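Review: Foken Memorial Pages, online obituary and tribute service

Reviewed for the Holton Bereavement Information Service

Families in Holton and Drutham have for some years placed death notices in the local newspaper and left it at that. A growing number now also publish a longer obituary online, where relatives abroad can read it and leave a message. Foken Memorial Pages is one of the services most often asked for at our enquiry desk, and this review sets out what it provides, what it costs and where it falls short.

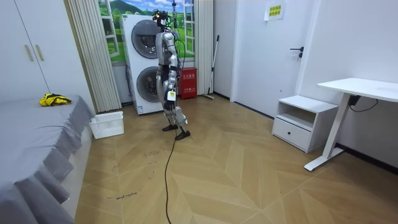
Imogen Solís
Publications Officer
May 10, 2020

The service was assessed over a period of 7 weeks, using a full obituary written for the purpose and a shorter notice of the kind usually supplied by a funeral director. Both were entered by a member of staff with no previous experience of the site.

Setting up a page is straightforward. The form asks for the full name, the dates of birth and death, and the names of close family, and then offers a blank space for the life story. An optional set of headings (childhood, working life, marriage, interests) may be switched on. Our tester found these helpful at first but removed them before publishing, as they made the finished text read like an application form.

The text limit is 1,339 words on the standard page. This is generous, and few families will reach it. The basic page is free for 100 days, after which a single payment of £73 keeps it online permanently. The charge is stated clearly before any details are entered, and a reminder is sent by email before the free period ends.

The handling of family names is less satisfactory. Maiden names can be shown in brackets, but the search function ignores them, so that a school friend looking for a woman by the name she used in her youth will not find her. Surnames with accents are displayed correctly and sorted wrongly. Step-relations must be entered under "Other family", a label that several families have told us they found hurtful.
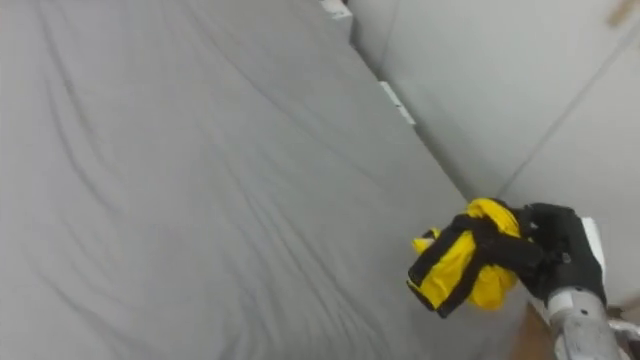

Can an obituary be corrected after it has been published?
The person who created the page may change the text at any time without charge. Other relatives must send their correction to that person, and the company will not step in unless a date or a name is plainly wrong.

Messages of condolence are held until the page owner approves them. We consider this the right arrangement. The approval screen is plain and works well on a telephone, although messages are listed with the oldest first and there is no means of reversing the order. Private messages can be kept off the public page and saved separately.

Funeral details occupy a panel of their own. With attendance at services currently restricted, many families wish to announce a private funeral with a memorial gathering to follow at a later date.

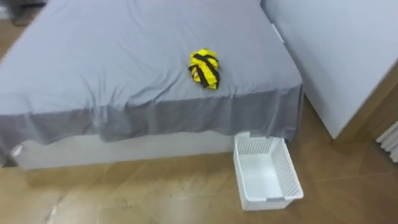
The panel does not allow for this easily, as it requires a date and a time before it can be saved. Our tester placed the wording in the main text instead, where it was less prominent than it should have been. The company has informed us that a "date to be announced" setting will be added before the end of May.

Printed copies may be ordered from the page. The copy we received was on good paper with clear type, but the line breaks in the list of grandchildren had been lost and the names ran together. Families are advised to ask for a proof.

Rating: four out of five for ease of use, three out of five for family details, four out of five for value. The service is suitable for most households. Those with a large or complicated family to record may prefer to ask their funeral director to prepare the page on their behalf.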